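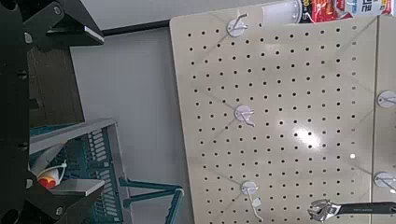 What We Set Out to Do

Our project for Ms. Auer's food science elective was to find out how long you can leave pizza dough in a refrigerator before it stops being dough and starts being a pet. The group was Roya Farahani, Frans Segers and me, Assunta Cirillo. Frans picked the topic. Frans also doesn't like pizza, which we learned in the second week.

We used one recipe the whole time, borrowed from Concetta Marchetti, who runs the kitchen at Sorrentino in Gultthorpe and let us copy it off an index card. The card says "flour, enough." We asked how much enough was and she looked at us with pity. After some arguing we settled on 158 grams of flour per ball, plus water, salt, a pinch of dry yeast and a spoonful of olive oil.

How We Did It

We made two batches in October. Each batch was split into balls, oiled, and put in lidded tubs in the school refrigerator. We baked one ball per batch after one day, three days, five days and seven days. Every ball sat out on the counter for 30 minutes before it was stretched. Then it got tomato sauce, mozzarella, and the hottest oven the school owns, which is not very hot.

The three of us scored each crust for rise, chew and flavor. Roya wanted a fourth score for "blistering," but she was the only one who could see any, so we dropped it. Our flour was Lovari for the first batch. The store was out of it when we made the second, so that one used the store brand. Ms. Auer has already pointed out that this is a problem. We agree that it is a problem.
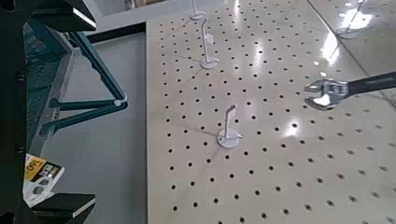
Results

Day one dough was bland and fought back. You stretched it, and it went home. Day three was the clear winner in both batches: easy to shape, good bubbles along the rim, a bit of tang. Day five tasted even better to Roya and me, but it tore in the middle and we ended up serving something closer to a calzone that had given up. Day seven smelled like beer and came out pale and flat. Frans gave it his highest score, and we have kept his numbers in the table out of respect for the scientific method.

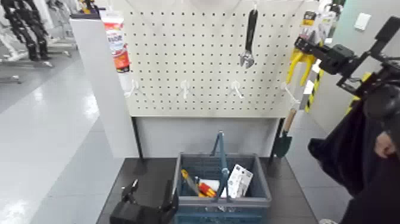

The biggest weakness in our method was storage. We had two kinds of tub, and the dough in the taller ones dried out on top and grew a skin like an old paint can. We also kept losing the bench scraper, which turned up once in the freezer. Next time I would hang everything on a pegboard, with a hook for each tool, although four white hooks in a row with nothing on them is how ours would look by the second week if Frans was on cleanup. Labels would help too. Two of the day five tubs said only "dough."

What We Would Change

Same flour both times. Matching tubs. A baking stone, if the Plotutside student fund ever answers our letter. We'd also like to try a day four, because the gap between "perfect" and "torn in the middle" has to be in there somewhere.

Report handed in 1/19/03. The tubs have been washed.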